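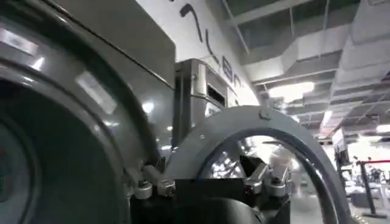

4. Washing dark and mixed fabrics

Read the care label on each item before you start. The Zullero programme chart at the back of this guide shows the load limit for each cycle.

4.1 Sorting

1. Empty all pockets and close zips and hooks.
2. Put towels and other items that shed lint in a separate load.
3. Turn printed tops inside out.

Note: New dark clothes may lose colour. Wash them alone for the first 2 washes.
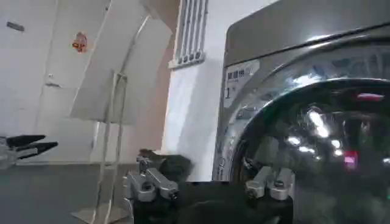 Detergent for dark loads should be liquid. Powder can leave pale marks on the cloth, mostly along seams and folds. A crumpled piece of dark grey fabric like this one should be shaken out flat before it goes through the door of the washing machine, so that the water reaches all of it. Do not use bleach or any product marked "brightening".

4.2 Starting the wash

4. Load the drum loosely and shut the door until it clicks.
5. Pour the detergent into compartment 2 of the drawer.
6. Turn the dial to Darks and press Start.

Caution: Do not force the door open during a cycle. Wait for the lock light to go out.

4.3 After the wash

7. Take the clothes out within 15 minutes to limit creasing.
8. Wipe the rubber seal and leave the door ajar.

If the lock light stays on after the cycle ends, see section 9, Faults.

Text revised by Usha Bhat, Nokumia Home Appliances, Jan 21, 2022.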